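What I Learned From Reading One Very Long History of Salt and Cheese

Student project report, reading history unit
July 2, 2023

I should admit up front that I picked my book by its cover. The assignment was to choose a work of popular history, read it all the way through, and report on how the author handles evidence while still telling a story. I chose The Road to Jerngate, a history of the market town of Jerngate and the hill farms above it, and I chose it because it had a goat on the front. It was only when I got it home that I saw the bibliography (small type, two columns, goes on forever).

The book came out from Tufa, a small press that mostly does regional history and walking guides. It follows the trade in salt and hard cheese between the village of Pulmont, up in the hills, and the town down below. If you think that sounds dull, so did I! But the author opens with a court case over a spoiled wagonload of cheese, and by page ten I was reading bits of it out loud in the kitchen.
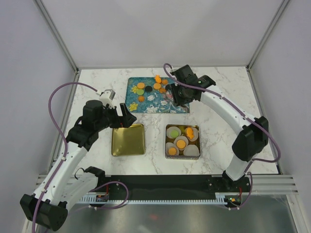 My plan was to read a chapter a night and keep notes on index cards. I'd mark every claim that made me stop and think, then go to the back of the book and see where it came from. That worked great for the first part and then fell apart in the chapters on land tenure, where I was stopping at nearly every line. I switched to picking 2 claims per chapter and really chasing those down, and I wish I'd started that way.

The best chapter for this was the one on the Pulmont toll house. The author writes that the toll keeper "dreaded the coming of December," and I wrote on my card, how could anyone know that? So I went to the note, and there's a run of letters from the keeper to his brother complaining about frozen hinges, drunk carters, and having to get up at all hours to lift the bar. Okay, fair enough. He dreaded it. I liked that the letters were saved for the notes and the main text just got the one plain sentence. It made the story move, and the proof was waiting if you wanted it.

Other places bothered me more. There's a long scene in chapter six where a cheese merchant's widow walks down to town to argue over a debt, and we get the weather, the mud on her shoes, what she was thinking as she passed the church. The note for that whole scene is a single line in an account book saying the debt was paid. I enjoyed reading it (a lot, she's the best person in the book) but I felt a little cheated afterward. One "perhaps" or "she may have" would have fixed it for me. My discussion group was split on this, and a couple of people thought I was being fussy, and that any reader can tell when a historian is filling in.
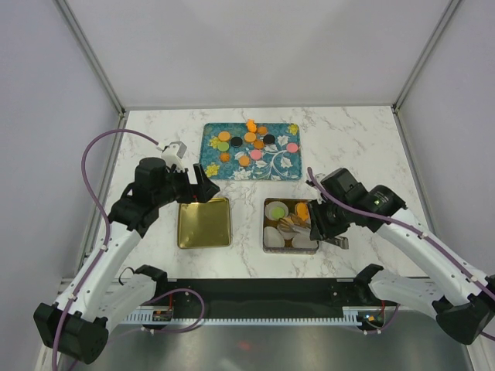
The other thing I looked at was numbers. The author says the yearly fair drew 2,000 people at its height, and then uses that figure again and again, for how much bread was baked, how many beds were needed, how crowded the bridge must have been. I followed it back and it comes from one petition written by the innkeepers, who wanted permission to stay open later. They had a pretty good reason to make the crowd sound big! The book does mention the petition, but forty pages earlier, and by the time you reach the bread and the beds you've forgotten where the number started.

For comparison I also read part of a much older account of the same area, Carkolik's Annals of the Hill Parishes, which our library has in the basement stacks. It's a completely different experience. Every parish gets its section, every section gets its list of landholders, and whole pages have more footnote than page. I made it through 43 pages. It covers the widow's debt in half a sentence. I trusted it more and remember almost none of it. 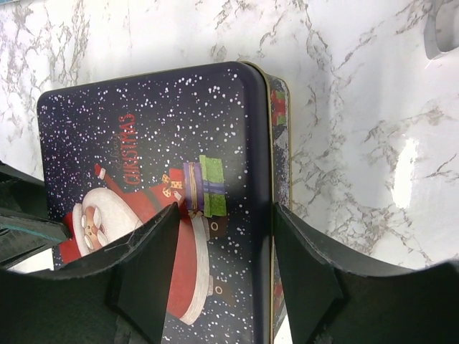 If I did this project over, I would read the notes alongside each chapter from the start and leave the index cards in the drawer. I lost a whole stack of them anyway and had to redo chapters three and four from memory plus panic. I'd also try to get hold of the toll keeper's letters, which have been printed in a pamphlet that our library couldn't borrow in time for the deadline.

As for whether I'd recommend the book, yes, to pretty much anyone, but skip the land tenure chapters on your first go and come back to them once you know who the families are. There's a family tree on the very last page, after the index, and I found it the night I finished.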